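Ditura Learning Equipment

Home > Table Activities > Building and Sorting > Brilby Small Block Set with White Work Board

Brilby Small Block Set with White Work Board

Supplied by Ditura. Blocks manufactured by Giannakopoulos.

Overview

The Brilby Small Block Set is a collection of small building blocks in solid colors and natural wood, intended for stacking, sorting and pattern work on a table. It is supplied to schools, libraries, therapy departments and training rooms, either as a block set alone or together with the White Work Board and its matching surround.

The set is deliberately plain. The blocks carry no letters, numerals or printed pictures, and they have no pegs or magnets. A stack stands only if each block has been placed squarely enough on the one beneath it. Work with the set therefore gives practice in judging an edge, correcting a placement and letting go of a block without disturbing its neighbors.

Customers who previously ordered the large Brilby floor blocks should note that the two ranges are not designed to be combined. The small blocks are for tabletop use and are not suitable for floor play in shared areas, where they are easily lost or stepped on.

The Board and Surround

The White Work Board is a flat, undecorated surface on which a few blocks may be set out for an activity and the remainder kept in the tray until required. White was chosen because every color in the range can be told from it at a glance, including the palest of the natural wood pieces. The surround stands behind the board and to either side, and the side walls open outward so that the working area can be reached comfortably. Its finish is smooth and pale and carries no pattern. 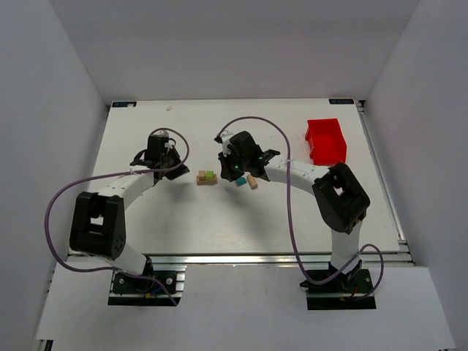 Makis Karras writes that the surround made more difference than the board did: "We had the blocks for a year on an ordinary table, with a window behind it and a notice board to one side. With the walls up, people look at the blocks. My only complaint is that we ordered one and now two groups want it at the same time."

The board may be used without the surround where space is limited. The surround should not be used without the board, as the walls are positioned against its edges.

Contents

The standard set comprises:

10 cubes in natural wood
10 cubes in solid colors
Storage tray with lid
Activity booklet
Care card

The White Work Board and surround are ordered separately under the heading "Board and Surround" on the order form. Replacement blocks are available singly. Please state the color required, or "natural," for each block. Requests for a mixed bag cannot be accepted, as past orders of this kind led to a large number of exchanges.

Colors and Finish

The colored cubes are smooth, with softly rounded edges and corners. Lime green is part of the standard set and is the color most often requested as a replacement. Colors are consistent within a production run but may differ slightly between runs. Where an activity depends on an exact match, it is advisable to order all blocks of that color together.

The natural cubes are left without color so that the grain remains visible. Tone varies from light tan to a warmer peach-beige, and some faces are more speckled than others. Small differences in grain and tone are a property of the wood and are not treated as a fault. Blocks with splits, raised splinters or damaged corners will be replaced without charge when reported within 23 days of delivery. 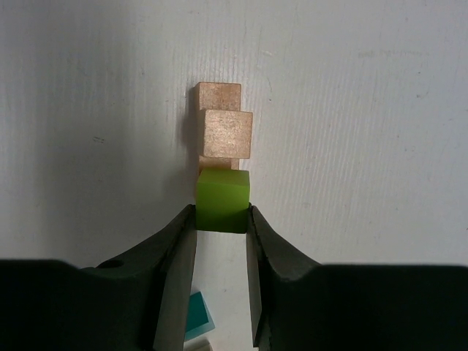

Lime-green cube with natural wood blocks.

The two finishes behave a little differently in use. The grain of the natural cubes gives a slight hold between one face and the next, and these blocks are usually the better choice for the lower part of a stack. The colored cubes slide more readily. A person who is new to the set will often find a short tower of natural cubes manageable on the first attempt and a tower of colored cubes noticeably harder. The activity booklet follows this order.

Suggested Activities

The following are summarized from the booklet, which contains full instructions and a record sheet that may be copied.

Single stack. Blocks are placed one upon another at the center of the board. The person leading the session may begin with natural cubes only and introduce color later. There is no fixed target height.

Offset stack. Each block is placed slightly to the left or right of the one below. Participants discover how far an edge may overhang before the stack gives way. This activity is noisy on a bare board when it fails, and a cloth may be laid beneath the board if the room is shared.

Copy the arrangement. The leader places a small group of blocks at one side of the board and the participant reproduces it at the other. Begin with blocks laid flat and apart, then with blocks touching, then with one block resting on another.

Find and fetch. A single colored cube is placed among or in front of natural cubes. The participant takes the colored cube away and leaves the others standing. The nearer the cube is to the stack, the more care is needed, and the booklet grades the arrangements accordingly.

Partner building. Two people sit or stand at opposite sides of the front of the board and take turns adding a block to the same structure. The booklet suggests that talking be allowed in the first round and not in the second.

Clearing away. All blocks are returned to the tray, natural cubes on one side and colored cubes on the other. Many settings use this as the closing activity of the session, and the tray lid is printed with a plain dividing line to assist.

Preparing the Work Area

Place the board on a level table. A slight tilt that would pass unnoticed in ordinary use will affect taller stacks. If the table has a center join, position the board so that it lies across the join and rests evenly on both halves.

Lighting should be even. A strong lamp on one side throws a shadow across the blocks and makes it more difficult to judge whether two faces are in line. In rooms with a low winter sun – the question is raised with us every December – turning the surround so that its back wall faces the window is normally sufficient.

Allow enough clear table in front of the board for the tray. The tray should not be placed on the board itself, where it takes up building space and tends to be knocked.

Care and Cleaning

Wipe colored cubes with a damp cloth and dry them before they are returned to the tray. Natural cubes should be wiped with a dry cloth only. If a natural cube becomes wet, stand it on edge at room temperature until dry. Do not place any block in a dishwasher, on a radiator or in direct sun.

The board and surround may be cleaned with a soft cloth and mild soap. Abrasive pads leave fine scratches, which hold dirt and are conspicuous on white. Crayon and pencil marks should be dealt with promptly. Permanent marker cannot be removed, and boards returned with marker on them are not eligible for refund.

Check the blocks at the start of each term. A worn corner does not affect safety, but it does alter the way a block sits, and a worn block at the foot of a stack will spoil an activity for reasons that are not obvious to the person building. Such blocks may be kept for sorting work.

Safety

The blocks are small parts and are not suitable for children under three years of age or for any person likely to put them in the mouth. Supervision is required at all times. The surround is not a barrier and should not be leaned upon.

Loan Before Purchase

Institutions may borrow the complete set, with board and surround, from the Naldale equipment store for a period of 20 working days. One loan may be extended once if no other request is waiting. The borrower is responsible for return carriage and for any blocks missing from the tray. Loan sets are checked on return, and for this reason a set returned late in the afternoon may not be available for collection until the following morning.

The Naldale store opens to visitors at 9 a.m. A complete set is kept on a table near the entrance and may be tried without an appointment.

Ordering

Orders are accepted in writing from schools, public bodies and registered practices. Please include the delivery address, the name of the person who will receive the goods, and an order number if your institution uses one. The board and surround are dispatched flat in a separate carton and may arrive on a different day from the blocks.

Assembly of the surround requires no tools. The back wall is put in place first, followed by the left and right walls. An instruction sheet is enclosed in the carton, and further copies may be requested from Ditura customer service.

Related Items

Brilby Large Floor Blocks
Brilby Storage Tray, replacement lid
White Work Board, board only
Activity Booklet, additional copies
Natural Wood Cubes, single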